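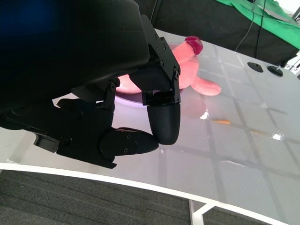 Marcelle Pruvost 读完初稿后来信说，这份说明最好先讲清楚开放日当天是怎么安排的，再讲数据，不然外面的人拿到压缩包，只会看到一堆文件夹，根本不知道那天来了谁、操作员又是在什么情形下干活的。她的意见我们照单全收，所以下面的顺序和通常的数据说明不太一样，请各位多包涵。

Hista 开放日桌面操作数据集 说明文件

一、缘起

Hista 实验室每年六月办一次开放日，请附近的学校、合作单位和街坊邻居进来坐坐，看看我们平时在忙些什么。往年大家最爱围着双臂操作台看，一看就是大半个下午，问题一个接一个，我们常常答到嗓子发哑。今年筹备的时候，Curnurlow 小组提议，既然演示反正要做，不如把演示过程完整录下来，整理成一份小而干净的数据，让没能到场的朋友也能用上。这个主意一提出来大家都很喜欢，于是就有了您现在看到的这个仓库。

要先说明的是，这是一份在热热闹闹的环境里录下来的数据，旁边有人说话，有孩子趴在围栏上喊加油，操作员有时会停下来回答问题，停顿就留在了轨迹里。我们商量过要不要把这些停顿剪掉，最后决定保留，另外在标注里加了一个“停顿”字段，需要的朋友自己筛一下就好，很方便的。

二、任务内容

任务本身很朴素，就是把毛绒玩具放进盘子，或者从盘子里拿出来放到一旁。桌上另外摆着杯子和小南瓜，它们不参与任务，作为干扰物留在那里。选毛绒玩具是有一点私心的：软的东西受力会变形，抓的位置稍微偏一点，姿态就跟着变，对策略学习来说比硬方块有意思得多，来参观的小朋友也喜欢看（大朋友其实也一样！）。

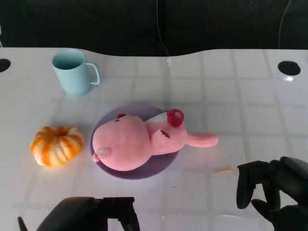 图：毛绒小猪在淡紫色盘子上，左侧是浅蓝色杯子和带橙色条纹的小南瓜。

每条记录都带一句任务指令，中英文各一份。中文指令由 Valderrama 小组统一撰写，尽量写得像平常说话，例如“把小猪放到盘子里”“把小猪从盘子里拿出来”。同一个任务会有几种不同的说法，我们没有刻意把措辞统一，训练语言条件策略的朋友应该会用得上。

三、数据规模与划分

全部数据共 900 条轨迹，其中训练集 700 条，验证集 100 条，测试集 100 条。划分是按演示场次来做的，同一场次的轨迹不会同时出现在两个子集里，这一点请放心。开放日一共安排了 20 个场次，从上午十点一直排到傍晚，中间午饭的时候操作台也没有歇着，同事们轮流去吃，回来接着演示，辛苦大家了。

四、目录与字段

episodes/　每条轨迹一个文件夹，编号连续
episodes/*/head/　头部视角图像
episodes/*/wrist/　腕部视角图像
episodes/*/state.csv　双臂关节与手部状态，带时间戳
episodes/*/label.json　指令、场次、是否成功、停顿区间
splits/　训练、验证、测试的编号列表
tools/　读取与回放脚本

各路图像和关节状态用同一个时钟对齐。如果您只想快速看看效果，运行 tools 里的回放脚本，给它一个编号就行，第一次加载会慢一些，请耐心等一等。

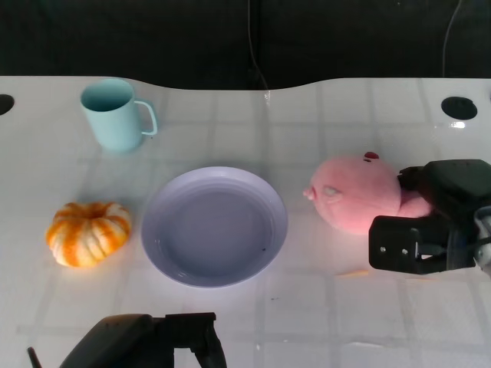
Kustow 那边有位读者试用后留言说，回放脚本很好用，不过失败的轨迹比他预想的多，想知道能不能直接丢掉，只拿成功的来训练。

我们的回答是当然可以，label.json 里的 success 字段就是为这个准备的。不过也想多劝一句：失败的轨迹里有不少是玩具从指间滑脱以后，操作员重新调整再抓的过程，这类补救动作平时很难专门去录，做恢复策略的话还挺宝贵的，丢掉之前不妨先翻一翻。

五、已知问题

桌面反光比较明显，不同位置的亮度不太均匀，做颜色增强时请留意。腕部视角里，手指和支架经常会遮住物体，单靠这一路图像来估计位姿会比较吃力，建议和头部视角一起用。现场声音没有收录，观众也没有进入发布的图像，这是报名时就和来宾说好的。

有几条轨迹的中文指令里把“拿出来”误写成了“拿出去”，意思不受影响，我们会在下一版里改过来。

六、使用与反馈

本数据供研究和教学使用，课堂演示、课程作业都欢迎，引用时写明 Hista 开放日桌面操作数据集即可。发现标注错误，或者脚本在您的机器上跑不起来，请在仓库里提一个问题单，写上轨迹编号和报错内容，Curnurlow 小组会逐条回复。忙的时候可能要等上几天，但一定会回。

明年六月的开放日还会有双臂操作台，报名入口会提前放在仓库首页。想亲手试试遥操作的朋友，请在报名表的备注栏里写一句，我们好给您留出时间。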